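Hair Models and Product Testers Wanted — Nanayakkara Hair Studio, Girport

We are searching for people who would like to try our new leave-in conditioner and curl cream before they go to the shops. The test is for 17 participants and takes place at our studio in Girport during June. Participation is paid, and you keep the products after the last visit.

Who can apply

You are 18 or older and your hair reaches at least to the chin. We need all hair types, but at this moment we have few applications from people with tight curls and from people with gray hair, so please do not be shy. Colored hair is welcome if the last coloring was more than 2 months ago. We cannot accept persons who are allergic to coconut, to perfume or to any protein from wheat. If you are pregnant, ask your doctor first and tell us what he or she has answered.

What you will do

You wash your hair at home with the Mirum shampoo we give you, nothing else, for 13 days. No oil, no dry shampoo, no hot iron. In the evening you write a few words in a small diary: how the hair feels, if it tangles, if the scalp itches. It does not have to be beautiful English, mine is also not.

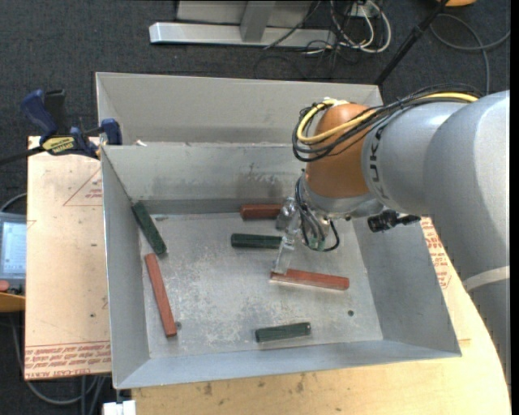
At the studio there are two visits, one at the start and one at the end. Each visit takes less than two hours. Our stylist Amado Dalisay washes and dries your hair, applies the cream on one side only, and combs both sides. After this you choose the shade of the small gift hair clip you take home, and the choice is between reddish-brown and dark green. Then you fill in a form with me and we take photographs of the hair from behind. Your face is not in the photographs unless you sign for it separately.

Payment

You receive the payment at the second visit, in cash or by transfer. If you stop early for a reason of health, we pay for the days you have done. Travel inside Girport is included — please keep your tickets. From Altstead there is a direct bus, and we pay this also.

How to apply

Send a short message to Petro Moroz, test coordinator, with the reference 3924. Write your age, your hair type, which products you use now, and any allergy you know. Two photographs of your hair in daylight, front and back, are enough. Please do not wash it specially for the photographs.

I answer every message, but sometimes it takes me some days. Calls are possible in the morning until 11:30, later I am with the participants and the phone is in the drawer.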